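When the arm stops and the fingers don't

Benjie Salazar keeps a stopwatch on a cord around his neck. He started wearing it last October, after a two-arm cell at the Worgate workshop in Tandilthorpe did something he had been told it could not do. One arm went into a protective stop. The other kept going, and the stopped arm let go of what it was holding.

What it was holding was a pushpin, and the pin landed point up on the floor mat, a short step from the person resetting the cell. She was wearing thick soles. Salazar has been the safety lead at Worgate for nine years and wrote the incident up the same afternoon.

"People laughed when they read the first line," he said. "A robot dropped a pushpin. Then they read the second page and stopped laughing."

The second page was about power. Each arm in the cell had its own controller, and each gripper had its own small supply, added later when the fingers were changed. The stop signal went to the arm controllers. The left arm tripped on a force limit, and its controller cut the gripper enable line along with the motors. With no enable signal the fingers relaxed. The right arm never got the message. It finished its move, with a pin in its fingers, into an area the operator had every reason to think was safe to reach into.

"We had tested the big red button," Salazar said. "Press it and both arms stop, every time. We had never tested one arm tripping by itself with the button left alone."

The work itself is about as plain as it gets. The cell pins paper to cork and takes it down again. Tumaini Wanyama, the engineer who programs it, picked the task because pins are small, paper slides, and the force needed changes from one spot on a board to the next. She talked to me at her bench while the arms were running behind her.

"A pin will go in easily in one place, and an inch over it hits a hard bit," she said. "If you push with a fixed force you bend something. If you push until it's in, you need to know what 'in' feels like."

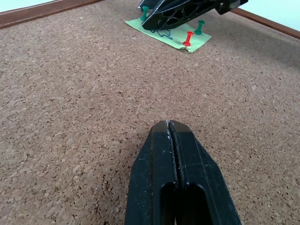 Both grippers over the cork board at Worgate, with the green sheet and its pins at the far side.

That was where the fault started. Wanyama had raised the push force on the left arm the week before the incident. The old setting left pins standing too proud, and the paper fell off when the board was lifted. The new setting was under the limit in the software, but the arm reads its force at the wrist, and the wrist also feels the cable that runs along it. With the arm reaching across the board, the cable pulled tight and added to the reading. The controller saw a total over its limit and tripped.

"So the trip was right, in a way," she said. "It did its job with the number it had. I was the one who gave it a bad number, and then the wiring made it worse."

She found the cable by hand. She switched the arm off, moved it slowly through the same reach and watched the tie go tight. Finding the rest took longer. The log from the left controller showed the trip. The log from the right showed nothing at all, and for 3 days the two of them argued over whether the right arm had been sent a stop and ignored it, or had never been sent one.

Salazar thought it had ignored it. He was wrong, and he says so without being asked. The link between the two controllers was set up to share position, so the arms would not hit each other. It did not share fault states. There was a setting for that, on page 16 of the integration notes from Kaijage, the small firm that had put the cell together. The box had been left unchecked.

I asked whether he blamed Kaijage.

"No. They handed us a list and we signed it," he said. "The list said 'stop function verified.' I signed under that. I should have asked which stop."

The repair was not expensive. The fault link is on now, and it is also backed up by a wire, so that a trip in either arm drops a relay and stops both. The grippers hold their grip through a stop and will only open when someone presses and holds a release on the pendant. Wanyama rerouted the cable with more slack and put the force limit back where it had been. She deals with the standing pins by making a second, lighter push instead.

Holding the grip brought its own argument. Salazar's first worry was fingers. If a person's hand were caught, a gripper that holds through a stop would be worse than one that relaxes. They settled it by lowering the grip force and putting the release where it can be reached from either side of the board. He is still not fully happy with it. A heavier part would need more grip, and then the question opens up again.

"For pins, I'll accept it," he said. "For anything bigger we start over."

The stopwatch is for the new test. Once a week, on a Tuesday before the cell is used, they trip each arm separately by pressing on it with a padded bar and time how long the other takes to come to rest. They do it 20 times, 10 for each arm, and Salazar writes the results in a paper book. The software records the same thing, but he wants a number that did not come from the machine being tested. The padded bar used to be a broom handle.

There has been one failure since. A relay stuck during the weekly test, and the right arm ran on until Wanyama hit the button. The cell stayed off until a second relay had been fitted in series with the first.

Wanyama is now moving the same setup to a larger cell, which the shop calls Zandus, where the arms will hang from a beam. She has written the single-arm trip test into the acceptance sheet, ahead of the emergency stop. The operator who was at the cell that afternoon asked to run it the first time, and she is down for it when the beam goes up.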